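Gasness Towel Library: your questions

What is the towel library?
A big, cheerful stash of clean towels that swim clubs, dog groomers and community halls can borrow for an event and bring back afterwards. We started with 48 towels in a hallway cupboard and we're up to 217, in every colour you can think of!

How many can I borrow?
Up to 100 at a time. If you need more, get in touch and we'll see what's on the shelf.

Do I have to wash them before I return them?
Yes please, and dry them right through. Skip the fabric softener, though. It coats the loops and the towel stops soaking things up, which rather defeats the purpose.

Do I have to fold them?
We'd love it if you did, but we'll happily take them in a heap. Folding is our favourite bit (truly!).

What's the best way to fold a towel with a border?
Hold it up by a corner first and let it hang, so the twists drop out. Then find the next corner along the short side, lay the towel flat and fold it in thirds lengthwise, then in half, and half again. 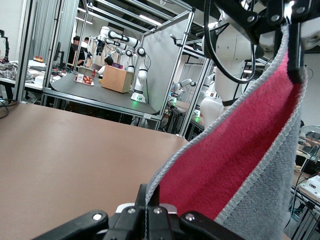 Plush towels in the middle of a contrasting band are a bit springy, so smooth each fold with your forearm before you make the next one. Match up the bands and the stack looks gorgeous.

Can I donate old towels?
Absolutely, frayed edges and all. Sherif Benjelloun mends on the first floor at Gruvside until 5 pm. Faded is fine, and so are odd sizes.

Do you take bath mats?
Only the ones without rubber backing.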